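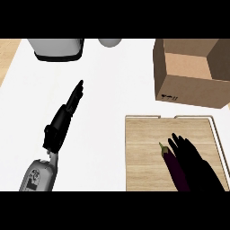 Two-arm kitchen sim, top view. Right gripper on the eggplant, left arm idle.

1/ People keep asking me whether machines can do kitchen chores yet. I've been running Silen, our put-away benchmark, since June, so I have numbers for one small corner of the question.

2/ Latest batch: 315 simulated episodes, 205 completed. An episode counts if the item ends up where the instruction said and nothing else on the table moved.

3/ Eggplant is a fair mid-level item. Rigid enough to grip, but long, smooth and heavier at one end. Grip it too near the stem and the body swings.

4/ Most failures come at release. The fingers open, one side sticks for a few timesteps, the item rolls. Contact friction in sim is a guess, so I wouldn't read much into the exact rate.

5/ Second most common: the idle arm. The policy parks it wherever the last motion ended, and it gets clipped on the next reach. Nneka Danladi added a retract penalty. It helped on short tasks and did nothing on long ones.

6/ Time limit is 40 seconds per item. I can clear the same table in 3.

7/ Chinyere Haruna asked if I'd let the current checkpoint near a real counter. With one known vegetable and a person at the stop button, yes. Unattended, no.

8/ So: single pick and place, mostly. "Tidy the kitchen", no. Per-item breakdown goes up once I've rerun the mug set with the friction values fixed.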